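Staging Soft Furnishings in Large Rooms
Speaker notes, Wikoteck interiors session, Trilurthorpe
Revised April 19, 2021

Slide 1. Scope
State the topic and move on. The talk covers one seating group: sofa, cushions, throws, coffee table. Lighting and wall color are in the Scanlon talk and are not repeated. Running time is 43 minutes, with questions held to the end.

Slide 2. The problem with high ceilings
A seating group in an industrial space has no nearby walls to hold it together. Color does that work. Keep one strong color on the sofa and let the rest stay pale. Orange reads well under fluorescent tubes. Green in a pale tint holds up next to it. Pause on the picture before going on.

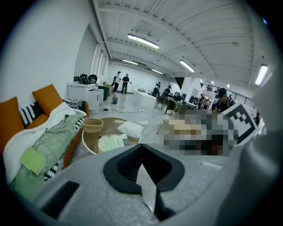
Slide 3. Cushions
Order: plain cushions first, patterned ones second. Two plain cushions in the sofa color, spaced apart, with a striped one between them. A second black-and-white cushion goes at the other end, so the pattern appears twice. Mixed sizes are fine. Mention that insert size should exceed cover size slightly, or the corners go flat. Skip the table of fill weights unless asked; it is in the handout.

Slide 4. Throws
Two layers. The larger, lighter-colored one goes down first, over the seat and up onto the armrest. The second goes on top, toward one end. Folded edges suit a catalog page. For a room in daily use, leave the fabric bunched. Rule for the audience: if a person has to move the throw to sit down, it is in the wrong place or there is too much of it.

At the Ukamthorpe session in December this slide ran long. Limit it to one question.

Slide 5. Coffee table
A round top next to a straight sofa keeps the walkway clear at the corners. Keep the number of objects low and the heights different. A woven bowl near the edge, something soft, something printed. Leave the middle of the tabletop usable.
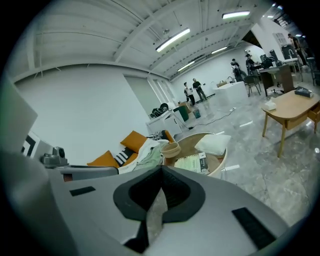 Reading material should be current and should look handled. A booklet left open is better than a squared stack. Replace it when the pages curl.

Side tables follow the same rule with less on them. Tissue boxes are acceptable in a staged room. Place them near the corners.

Slide 6. Floor
Glossy floors reflect ceiling lights, and the reflections compete with anything pale at seat height. Check the group from the doorway and again from a seated position. A rug is the usual fix. Allow almost 20 inches of rug past the sofa on each side.

Slide 7. Handout and questions
Print 100 copies. Item list and fabric codes are on the back page, order reference 454. Collect the sample swatches before people leave the room.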